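Two-Arm Lab, Unit 4: Bottle Into the Bin
Handout by Cyprian Kurek
Updated 31 October 2022

Okay, so you've all survived the one-arm exercises and I'm proud of you (mostly). Unit 4 is where you get both arms at once, and where a lot of people find out their left hand has been asleep for twenty years. Don't panic! It gets better fast.

The task sounds silly when you say it out loud. Pick up a plastic bottle, put it in the tall container, let go, back away. You'll drive it by hand for this unit, and I'll be using your runs in Unit 5 when we train a small policy on them. So what you do sloppily now, you'll be watching the robot do sloppily in February.

Before you touch anything

Log in on the bench computer with your pair name, then start the recorder from the Trula menu. If the status line says "stale", close it and open it again. I know, I know. Silvana Toledo is working on it and she's heard all the jokes.

Check the cables next. Each arm has a purple one that comes off the white mount over the gripper and runs back to the base. It needs slack. Last year a pair wound one twice around the elbow and then kept pushing, and I still wince thinking about the noise. Swing each arm slowly through its whole reach and watch the cable, not the gripper.

Then set out your objects. You want the container over on the left, standing up, and the bottle on its side between the two grippers, toward the back of the table. Keep the middle clear. Every pair drifts toward putting things close to the rail where they're easy to grab, and then the elbows have nowhere to go.
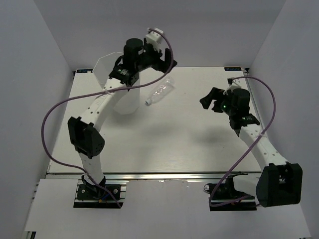 Doing a run

Decide who drives and who calls it. The caller says "go", starts the recording and keeps a hand near the stop button. The driver drives and doesn't talk. (Alby Trevaskis and Marcelino Brito tried it with both of them talking, and you can hear how that went on the class page.)

You get to choose which arm does the grab. A clear bottle is a pain to see through the wrist cameras, so I like to aim for the cap end - it's white and it shows up. Come in slow over the last bit. Close until it holds and then stop closing, because these bottles crumple and a crumpled one slides right out.

If the grabbing arm can't reach the container comfortably, hand over in the middle. Both grippers on the bottle, pause, then release the first one. The pause matters more than you'd think! Without it the second arm ends up tugging, and in the recording it looks like the two of them are having a fight.

The rim of the container flares and sits at an angle, so go in above it and drop straight down. If you knock the container over, that's a failed run. Mark it failed and keep it, please don't delete it. I want the bad ones too.

How much data

Our class goal is 1,000 runs, shared across all the pairs. The Keltulville group got to some 3,000 with the same task, but they had a whole extra term and I'm not jealous at all. Change the bottle position a little every time. Turn it, roll it, point the cap the other way.

What to hand in

Your run folder, your run sheet, and 2 pages on what went wrong and what you changed. Write it the way you'd tell a friend. Plots are welcome if they show something, and please label the axes - I took points off nearly everybody for that in Unit 3.

Reading: the Barbosa notes on handovers, first half only. Skip the math if it's not your thing, we'll do it together on the board.

Stuck? Benedito Aguiar has open lab right after class, and I'm usually in the back office with the door open.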